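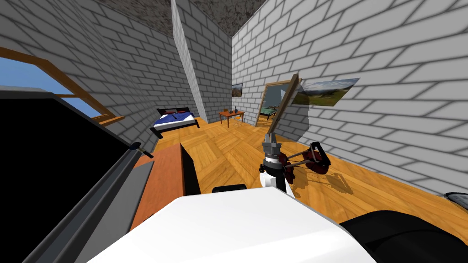

Simulated arm with rod held in the gripper, bedroom model.

Uldale cell: set-up and upkeep

Present: Annelies Ortner (chair), Xolani Buthelezi, Malou Briem (minutes)
Apologies: Severino Valcárcel

1. Gripper settings
Xolani has reset the finger stroke in the simulator to match the Uldale cell. Closing force stays at 47 per cent. Malou asked for the old values to be kept on the Tismont drive. Agreed.

2. Clearance next to walls
Finger width to be checked against the granite wall model before the next run. Action: Xolani.

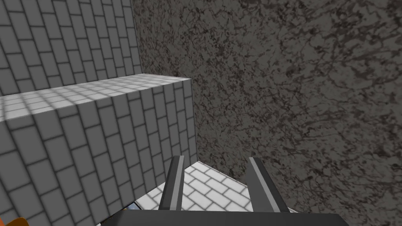

3. Upkeep
Wrist joint to be greased in May. Annelies to order 2 spare finger pads from Shimada.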